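# Grandel keeps its race, loses its chicane

The Grandel street race will go ahead in June after all, on a track that is shorter, faster and, according to at least three teams, a little bit stupid.

Organizers confirmed the new layout in a two-page notice sent out at 11 p.m., an hour long favored by people who would like their mail read by someone tired. The harbor chicane is gone. In its place is a straight run past the fish market into what used to be Turn 9 and is now Turn 7, a corner that drivers will reach a good deal quicker than they used to and with much less to look at on the way in.

The trouble began in March, when the city dug up the harbor road to replace a water main and put it back with a hump in it. The hump is not large. A delivery van takes it without comment. A touring car with a splitter set just off the pavement does not, and when Erken Racing sent a car over it at half speed during the February-spec shakedown program, the team came home with the front of the splitter in a bag. Lacerda, running the same chassis, looked at the bag and canceled its own run.

The city offered to grind the hump down. Then it found that the water main is directly beneath it, at a depth the notice calls "shallower than drawn," and withdrew the offer.
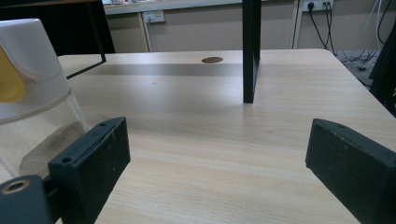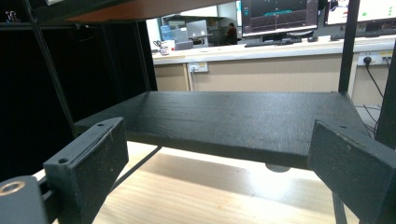
*Photos: Jorkent Motorsport Weekly*

So the chicane goes, and with it the slowest section of the lap. The circuit drops by 34 meters, a number that sounds harmless until you ask where they came from. Teams estimate that cars will now arrive at Turn 7 in top gear, carrying enough speed to make the brakes the most interesting part of the weekend.

Erken has already asked for larger cooling ducts. Lacerda has asked that nobody else be given larger cooling ducts. The series says it is studying both requests, and has promised an answer before the cars are loaded onto the trucks, though it did not say whose trucks.

The organizers, for their part, describe the change as an opportunity for overtaking. They said the same thing when the chicane was put in.

Turn 7 will get a longer runoff, made by taking out the front section of the fish market's parking lot, plus a second row of tire barriers behind the first. The market will be closed all weekend. Its operators have accepted a payment of undisclosed size and a block of grandstand seats facing their own loading dock.

Spectators are less of a problem. The temporary stand at the old chicane held 1361 people and sold out every year, mostly to those who enjoy watching expensive bodywork meet a curb. It will be rebuilt at the end of the new straight with room for almost 3000, and anyone who already paid for the old one will be moved over at no charge. The view, the notice says, is "comparable." There will be a roof over the top four rows only, and these will be handed out in order of purchase, so check the date on your receipt before you pick a fight about it.

Practice has been stretched by 15 minutes to let everyone get used to the braking point. Qualifying is unchanged. The support race for historic sedans, many of which never reached top gear on the old layout, will use the new one too, and its entrants have raised no objection.

A permanent fix for the harbor road is scheduled for next year, when the city plans to move the water main. The organizers have said the chicane could return at that point. Lacerda has asked to see the drawings.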